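Home | News | Staff Meetings | Safety | Canteen | Contact
January 2026
Posted by Rafail Moschos
Filed under: Shop Floor Minutes

Minutes of the staff meeting on the bottle sorting bench, Clamness returns hall

In the chair: Antigoni Kontogiannis. Notes taken by Rafail Moschos, with thanks to everyone who spoke slowly for my sake. The day shift was present, most of the evening shift, and the two drivers who were still in the yard. Apologies from the Jiltow depot, who had planned to join us by phone but had a delivery to unload. The two views of the bench model below were on the wall screen for most of the evening.

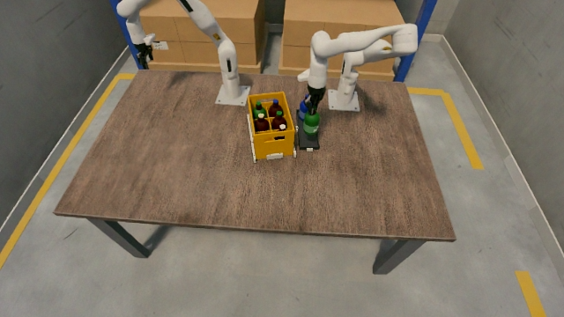
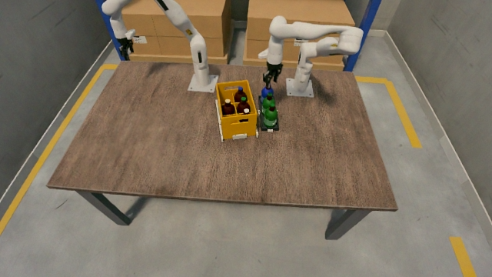

1. The bench and what it is meant to do

Antigoni welcomed everybody and said how glad she was to see so many faces after a full shift, and then she went through the plan from the beginning for those who missed the December talk. The bench will take over part of the hand sorting at line 2, where bottles come to us mixed and have to be parted before they go on to washing. In the model the brown bottles stand in the yellow crate, one to each of its four compartments, and the taller green ones are on the gray tray next to it, and she used that to show how the work would be divided up – crate bottles on one side, tray bottles on the other, with the right arm working over the tray. The left arm is kept for boxes and for moving crates on and off, at least in the first version. All of this comes from the computer model that Gavalas built for us, and she was careful to say that the real table has not been ordered yet and that tonight was the time to speak up if something looked wrong to people who do the job.

People did speak up, I am happy to write, and the rest of these notes are mostly that.

2. Caps

The first long talk was about caps. The model has bottles with caps of different colors, and somebody from the evening shift asked if the arms would sort by the cap or by the bottle. Antigoni said by the bottle, and that the cap color would only be used as a second check. This was welcomed, as anyone who has stood at line 2 knows that customers put any old cap back on any old bottle, and some put none on at all. It was asked what the gripper does with a bottle that has no cap. Gavalas have not tested this. They will be asked to put bare necks into the model, along with chipped necks and bottles with a bit of label hanging off, and to send us what they find, good or bad.

There was a related question about grip. The older hands among us can feel a crack in a bottle before they see it, and there was worry that a cracked one would go straight on to the washer. Antigoni agreed that this is the thing she loses sleep over too. It was decided that a person will go on checking every crate before the washer for as long as the trial runs, and that this check will be written down as a proper post with its own place on the rota.

3. Jobs and hours

Antigoni said she would sooner say this plainly than have it go round the canteen in pieces. Of the 38 people in the returns hall, none will lose their place because of the bench. This is in the letter from the Clamness office, a copy of which is now pinned up by the time clock, and she read the main part aloud. What will change is who does what. Two of the hand sorting posts on the day shift will become bench minder posts, and the evening shift will keep its sorting as it is until the trial has been looked at.

A good deal of talk followed. Several people said that a promise about places was kind and welcome, but that hours were another matter, and that when the new washer came in we all kept our jobs and lost most of the overtime. Antigoni said this was fair and that she could not promise overtime in the letter. She will go back to the office and ask for a line about minimum weekly hours through the trial. She will report on it at the next meeting, even if the report is only that she has had no reply.

It was also raised that bench minder must not turn into a job where you stand and watch a machine for eight hours with your hands in your pockets. A few of us have friends at Kultstead, where something like this was tried on their packing side, and what we hear is that the watching was more tiring than the packing. After some back and forth it was agreed that minders will swap with the crate check every two hours, and that nobody will be put on the bench for two full shifts in a row without asking for it.

4. Pay for the minder posts

The office has offered a one-time training payment and no change to the hourly rate. The feeling of the meeting was against this, warmly put but clear. The minders will be clearing jams, restarting the arms and filling in the log, and that is more than sorting. I was asked to write a short letter to say so, which I will read out in the canteen before it goes, so that people can correct me.

5. Floor space and walking routes

This took longer than I had expected, and I think it was the most useful part of the evening. In the model there are stacks of cardboard boxes right behind the table, between blue uprights, and yellow lines on the floor at both sides. The drivers pointed out that if our own stacks stand that close to the bench, somebody will have to go in behind the arms to fetch from them, and they would not care to be that somebody. Antigoni said the stacks were drawn in to give an idea of the room and could be moved. The meeting asked that they be moved, please, and that the boxes be fetched only from the far side, where the aisle is wide enough for a hand truck.

On the floor lines, the cleaners asked that the paint be the same yellow we use now and mean the same thing it means now. At present we walk outside yellow and never inside it. Agreed with no argument at all, which cheered everyone up.

It was asked if there would be a fence. There will be, though it isn't in the model, and the gate in it will stop both arms when it is opened. The meeting asked for a stop button on each side of the bench as well, low enough for the shorter among us to reach without stretching.

6. Numbers for the trial

The target given by Gavalas is 2495 bottles in a shift. Our own figure from hand sorting at one station is 2000, and that was on a good day with clean crates. There was some grumbling that the two had been set side by side as if they were the same, when ours includes picking out the broken glass and the odd jam jar. Antigoni took the point. It was agreed that the trial will count only bottles that pass the crate check, and that the count will be put up where everybody can see it. No names and no individual counts will be on it. She repeated that last part twice, at the request of the room.

7. Training

Gavalas will send a trainer for the first week, and after that the minders will train each other. People asked for the training to be held in paid time and in ordinary words, with the written guide in large print and in the languages we speak on the floor. Anybody may put their name down, from any shift, and it was said more than once that our older colleagues should not be passed over because someone has guessed they would not like it. A sheet is up by the lockers. If you would like to try moving the arms in the computer model first, Antigoni has it on the office laptop and will happily sit with you at break. She says she has knocked over plenty of bottles on it herself and no glass has had to be swept up.

8. Other business

The heater by the bottle dock is still making the noise. It has been reported again.

Jiltow have asked if they may borrow our spare pallet jack. Yes, if they bring back the one they borrowed before.

Thanks were given to the evening shift for the soup.

Actions

Antigoni Kontogiannis: ask the office for a line on minimum weekly hours; ask Gavalas to move the box stacks, add bare and chipped necks to the model, and draw in the fence and both stop buttons.

Rafail Moschos: write the letter on minder pay and read it out in the canteen; put the crate check on the draft rota; bring a fresh pen for the training sheet, as the one on the string has dried up.

Drivers: mark out in chalk where the bench would stand, with the walking route around it, so we can all try it with a loaded hand truck.

The trial is planned for April, if the table comes in time. The next meeting will be held once the office has replied on hours, in the same room, and the drivers have asked that it start after the last truck is in.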